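4.2 Resting places of hand tools on shared benches

The survey covered 196 tools at the two sites, Nestska and Sầm. Each tool was assigned to one of seven classes by size and by how it is held. For every entry the observer wrote down where the tool was resting, which way it was lying and what it was touching. Honeylyn Sison and Phúc Ông made the entries separately, and differences were settled by going back to the written notes.

We use "resting place" for any spot where a tool is left between uses, whether or not the spot was meant for it. A hook is a resting place, and so is the open tabletop. The distinction matters because the labels on a bench tell us only where a tool is supposed to go.

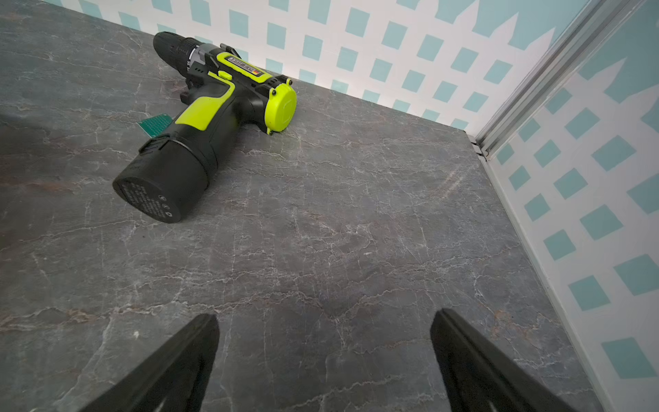 Cordless drills were the hardest class to place. They are bulky, their weight is divided between the motor and the battery, and few of the baskets supplied with the benches are deep enough to take one with the battery attached. Most users laid the drill flat. In Figure 3 the drill is on its side on the tabletop with its black cylindrical battery in place and the chuck close to the back wall. A drill in this position takes up a long diagonal strip of the surface, and small flat items are easily lost under it. The corner of a dark green tag or card shows from beneath the tool in the same figure. Our notes list such items as "covered," a code that was added after the pilot when Xuân Văn found that covered items were being left out of the bench lists altogether.

Measuring tools gave fewer problems. Tape measures are compact and most users put them in whatever tray was nearest. We coded a tray as mixed if it held items from more than one class, and as single-class otherwise. Mixed trays were searched for longer, but users did not complain about them in the interviews.

Wall baskets were used unevenly. Sets that came with their own holder tended to stay together, while loose parts collected in the corners of baskets and stayed there for the full nine weeks. One user at Sầm told us that she stopped looking in the side basket because "it never has anything in it." Figure 4 has both cases – a socket set in the black wire basket on the back wall, and a single small silver part in the lower corner of the white one on the left.
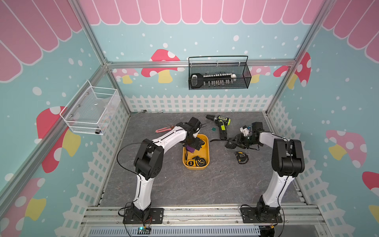 Straps and belts were not assigned a place at either site. Users folded them when asked, but a folded strap opens again once it is moved, and the buckles catch on nearby tools. Tài Âu suggested coding straps by the area they cover instead of by position. We tried this on 20 entries and dropped it, as the two observers could not agree on where a strap ended.

Spare batteries are treated as tools in their own right, following the Clandement list. A battery fitted to a drill is entered as part of the drill. The entries for batteries are given separately in the appendix, with the corrections made by Thiện Mai in June.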